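The Rule About Flowers

Bohdana Hrynyshyn kept the rules in a ring binder, and she loved every one of them. She loved them the way some people love birds. When a new starter came to Prokwood she would sit them down with a mug of tea and open the binder at page one, and by the time the tea was cold they would either be looking for the door or asking to borrow it over the weekend.

Lurkero had asked to borrow it. That was the name everyone used for him, left over from some old game login, and he had been there since September without anyone learning the other one.

"Rule 3," she said now, turning her chair towards him. "Go on."

"Rest your hands on the table before the take and after it. Count to two."

"And why do we like Rule 3?"

"So the arm knows where a job starts."

"So the arm knows where a job starts!" She actually clapped. "Imagine watching someone cook and they never once put the spoon down. You'd have no idea which bit was the soup."

The job that week was for Orlandini, who ran flower stalls in railway stations and wanted a machine that could serve a customer at five in the morning. Somebody had to show it how, over and over, wearing the gloves with the marker cubes on top. They needed 300 good takes. They had nearly 25, and the word good was where all the arguing happened.

Bohdana had written most of the binder herself, but the flower page was blank. Boxes had a page. Cups had a page and a half. For flowers there was only a heading in her round handwriting, and under it, in pencil, "ask the flowers".

"You'll write that one," she told him. "You've got the hands for it. Off you go, and talk while you work, I want to hear what you're thinking."

He settled at the table, felt the cubes wobble a little with his pulse, and reached out.

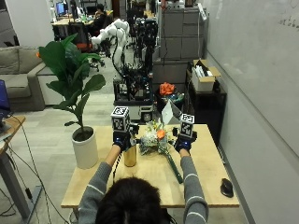 Left hand to the bottle, right hand to the bouquet.

"I'm thinking the bottle's easy," he said. "It stands up by itself and doesn't mind being held. I'm thinking I don't know where a bouquet's handle is."

"Lovely. Carry on."

"If I go in at the top I'll squash it. If I go in low it'll tip." He moved his right hand a little and stopped. "And if I keep changing my mind like this, the arm learns to dither."

"Oh, that's good. Write that down!"

"I can't, I've got the gloves on."

So she wrote it down for him. She wrote down everything for the rest of the morning, and when the page was full she went on to the back. Don't go for the blooms. Decide before you reach. If you have to correct yourself, finish the movement slowly and mark the take, and never bin it quietly, for a marked mistake is still worth having and a hidden one spoils the pile. Keep both cubes facing the cameras even when your wrists would like to do something else. Say out loud if you're tired.

That last one came from take 16, when he had put the bouquet down so crossly that a petal came off. He had wanted to wipe the take. She had come over and looked at the petal for some time.

"Would you buy flowers from someone who did that?"

"No."

"Then the arm mustn't either. But it's allowed to know that it happens." She wrote "cross" in the notes column and underlined it, and sent him off for a sandwich.

In the afternoon the man from Endova rang. Endova did the checking for Orlandini and were very keen on speed. Could they perhaps relax the resting of hands? It came to two seconds at each end, and over a whole set that added up.

Lurkero watched her listen. He had expected her to be fierce, but she was beaming.

"I'm so glad you've asked about Rule 3," she said into the phone, and pulled the binder towards her. "Have you got a cup of tea?"

It took her most of an hour. He did four takes while she talked, hands flat, count to two, reach, hold, put down, hands flat. On the last of them his right hand went straight to the wrapped stems without stopping to wonder, and closed as gently as if there were a person on the other side of the table waiting to be given them.

He counted to two. Then he turned round to tell her, but she had already put the man on hold and was reaching for her pen.

Last updated: May 4, 2023

More stories
The Night Shift at the Button Factory
A Page and a Half on Cups
My Aunt and the Lift Inspector
Slow Lorry
What the Crane Driver Heard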